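Vikance (hand-held gripper)

From the open robotics reference pages. Last revised Jun 3, 2024

The Vikance is a hand-held gripper sold by Zeleke, a small robotics supplier based in Poltthorpe. It is used to record people picking up and moving ordinary things, so that the recordings can later be used to train a robot arm fitted with a matching gripper. The person holds the tool and works the fingers by hand, and a camera mounted on the tool films what the fingers do. It is sold as a finished tool and as a kit of parts, and can also be hired.

The name is used loosely. Zeleke applies it to the hand-held tool alone, while many users also mean the matching robot-side gripper, which the firm lists separately as the Vikance Mount. This article deals mainly with the hand-held tool.

Background

Zeleke began by selling spare parts for teaching robots and took up gripper work after requests from its workshop customers. The usual way of recording a task was to steer a robot arm from a distance, which was slow and meant that every recording needed an arm. A tool that a person could carry to a kitchen, a shed or a shop counter removed that need.

The first tools were lent out to a joinery workshop in Clistness, where they were used on small furniture and toys. Several changes came out of that loan. The trigger was moved lower on the handle, the sharp corners on the linkage were rounded, and the cable was led through the middle of the body instead of along the side, where it had caught on table edges.

Design

The body and linkage arms are 3D-printed in black plastic. The arms are set in pairs to the left and right of a central block, and brass eyelets line the pivot holes so that the plastic does not wear against the pins. A thin cable runs down the centre to the trigger. Pulling the trigger draws the cable and closes the fingers, and a spring opens them again when it is let go.

The layered surface left by printing is not sanded or coated. Zeleke says that this keeps the price down and lets owners print their own replacements, as a home-printed arm looks and fits the same as a supplied one. The print files are free to download, but the eyelets, pins and spring are sold only as a set.

The fingers open to 8 centimetres and can press with a force of up to 20 newtons, depending on how hard the trigger is pulled. They are meant for light household and workshop objects. The instructions warn against lifting by the fingertips anything heavy enough to bend the arms, and against using the tool as a clamp.

The camera is not included with the kit. The mount accepts most small action cameras, and a second plate is supplied for those with a base that is wider than usual. It places the lens so that the moving arms remain in view, which gives later software a way of working out how far the fingers are open. Nothing else on the tool measures the opening.

Use

A recording session normally begins with the fingers being opened and closed fully in front of a plain surface. The user then carries out the task, returns to a starting position and repeats it with the object placed a little differently. Two tools can be used together, one in each hand, for jobs such as turning a piece over or holding one part steady while another is fitted. When they are used as a pair, both cameras are started before either tool is picked up, and a single clap is used to line up the recordings.

Small wooden furniture became a common test subject after the Clistness loan. Stools, low shelves and similar pieces have flat faces, narrow legs and undersides that are hard to see into, and they may have to be lifted or supported from below. The recess under a seat is a particular difficulty, as the central block of the tool can touch the wood before the fingers have anything to close on.

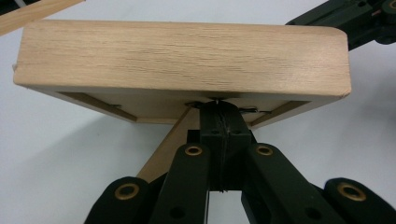

One joiner at Clistness wrote back to Zeleke that the tool was easy to learn but tiring on the wrist, and asked why anybody would want to hold it upside down for a whole morning. The same letter said that the worst fault was the height of the central block, and suggested that a shorter one be offered for working under seats and shelves. Zeleke replied that a shorter block would bring the cable too close to the pivots – though it later put out a print file for one, marked as untested.

Users are advised to keep the background plain for the first few sessions. Strong shadows under an object can make the edges of the black arms harder to find in the recording, and the handbook recommends soft light from more than one side.

The kit

The kit contains the printed parts, a bag of eyelets and pins, the spring, a length of cable with a spare, the two camera plates and a small screwdriver. Building it takes most people an afternoon. The slowest step is pressing in the eyelets, which have to sit square in their holes. An eyelet pressed in at an angle makes the arm bind, and it can rarely be taken out without spoiling the plastic around it.

Early kits had a paper handbook. This was replaced by a set of web pages, a change that was not liked by schools with poor connections, and a printable version was added later.

Hire and repair

Zeleke hires out finished tools in cases of 6, with cameras fitted, for periods of 15 days. The case is intended for workshops and short courses. Cameras are wiped before the case is sent on, so recordings must be copied off before it is returned.

Cable wear is the most common reason for repair. The cable frays where it leaves the central block, usually after long sessions with the trigger held closed. Owners can change it themselves by slackening the clamp screw at the handle, drawing the old cable out and feeding the new one through from the finger end. Cracked arms are replaced free of charge on finished tools but not on tools built from the kit.

Reception

Reviews of the Vikance have mostly been favourable about its price and the ease of getting parts. Complaints have centred on three matters: the weight at the front once a camera is fitted, the lack of any sensor for finger position, and the limited support for left-handed users, whose trigger finger meets the edge of the camera plate. A mirrored plate was announced in the June following the first sales and is now included with finished tools on request.

Some reviewers have also noted that recordings made with the tool are only as useful as the match between it and the gripper on the robot. Owners who have fitted their own fingers to the Vikance Mount report mixed results, and Zeleke does not offer help with altered fingers.

See also

Vikance Mount
Cable-driven gripper
Parallel linkage
Learning from demonstration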